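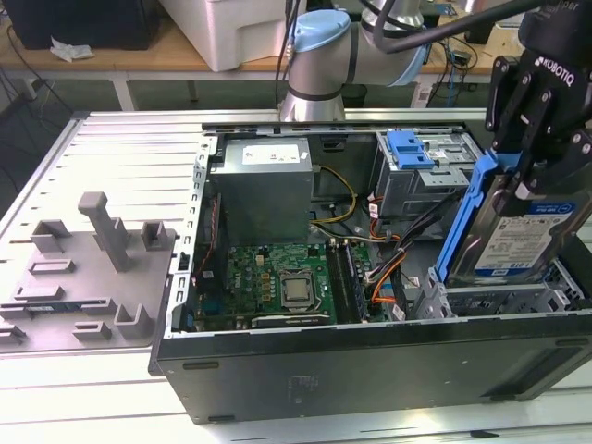 Figure 3. Opened desktop tower on the slotted worktable, side panel off, with the drive bay at lower right empty and the drive in its blue caddy.

4.2 Is the caddy really "tool-free"?

Makers of office desktops have long claimed that plastic caddies and latches make their machines quick to repair and easy to strip for parts. The claim is repeated so often in the reuse literature that it is seldom tested. Boström, the guide most workshops in our survey had on the shelf, gives the hard drive a single line and moves on to the power supply. We think the line is too short.

Towers of the kind in Figure 3 are, we accept, better than what came before. The case lies on its side, one panel comes away, and the drive bay can be reached from above. The bay has plastic rails and the drive sits in a plastic caddy, so in principle the part slides in and out as one piece. On the bench at Coltitz we saw no reason to doubt that this works with a clean case and a caddy of the right pattern. Our doubts concern the cases that reach a refurbisher in practice.

The first doubt is about the cables. In the tower shown, orange and black cables run down the right side of the motherboard towards the drive area, and a bundle of yellow power wires curves from the power supply towards the middle of the board. Diagrams in service manuals tend to leave such wiring out, or draw it as a tidy line. Anyone who has refitted a drive by hand knows that the leads have to be held aside with the other hand, and that a lead caught under a rail may not show itself until the machine is switched on. A timing that starts when the caddy meets the rails and stops when it is home has left out the part of the job that goes wrong.

The second doubt is about the plastic. Caddies get lost. They also grow brittle, and the clips at the side are the first thing to break. Of the 900 towers logged in the Drotville intake sheets, 17 were marked as having a cracked or missing caddy. That looks like very few, and it has been quoted to us as proof that the problem is minor. We are less sure. The sheets had no box for caddies, and the figure comes from the remarks column, which many staff left blank. Siv Amundsen, who went through the sheets again for us in August, thought the true number was higher but would not put a figure on it. Nor will we.

The third doubt is about what is being compared. Dekach report that caddy-mounted drives are refitted faster than screw-mounted ones, and we have no quarrel with their stopwatch. But their screw-mounted machines were older, the screws were in worse condition, and the same three workers did all the screw-mounted cases first. Some of the gain must be practice. How much cannot be recovered from the data as published, and a request for the raw timings had not been answered by 07/05/2019.

None of this shows that the caddy is a bad idea. A drive in a caddy is easier to hold than a bare one, and we would sooner have the rails than go without them. The claim we reject is the wider one, that a blue latch or a sliding bay tells a buyer how repairable the whole machine will be. The memory and the processor in the same case are held in quite different ways, and a score built on the drive alone says nothing about either. The Coltitz checklist gives full marks for "internal access" on the strength of the side panel and the drive bay. We have left that item out of the totals in the next section, and readers who want it back can add it from the appendix.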